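Keep the Dull Recordings

Every group that gathers demonstrations for a robot ends up arguing over what to throw away. I have been on both sides of this, and I now think most of us throw away far too much.

Our set at Wutach stood at 866 recordings of table work when Gilmar Rocha went through it in February. He marked 213 for removal. A few were broken files. Most of the rest were simply slow: the operator stopped halfway, backed off, or came at a knife from a bad angle and had to try again. Gilmar's view was that a learner copies what it is shown, so we should show it good work.

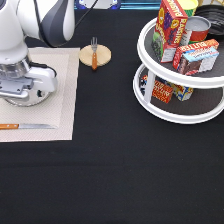 I agreed with him at the time. Then we trained on the trimmed set, and the arm was quick and sure of itself right up to the first small mistake. After that it had nothing to go on. A fork two inches out of place was enough to leave it hovering. The slow recordings were where people had fixed things, and we had taken them out.

Maj-Britt Myklebust had warned us about this. She ran collection on the Kwan project and kept everything except broken files, with a short note on each one. Her notes were plain: "missed, tried again," "stopped to think," "fork was crooked at the start." That takes time. She told me to plan on 2 minutes of notes per recording, and that has held up for us.

The same goes for the wrist camera. Many people cut any stretch where it shows only cloth, on the grounds that there is nothing to learn from it. But the arm is going to get that view when it runs on its own, and it has to do something sensible with it.

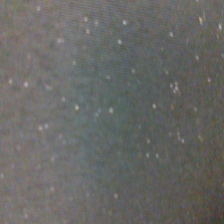
Dark cloth at close range, from the wrist camera.

There is a fair case on the other side. Storage costs money, and a set full of pauses can teach a robot to pause. We saw some of that too. My answer is to label the pauses and give them less weight — that choice can be changed later, and a deleted file can't.

We put 85 of Gilmar's rejects back in and are still working through the others. He thinks I am too soft on bad driving, and on some of the files he is right.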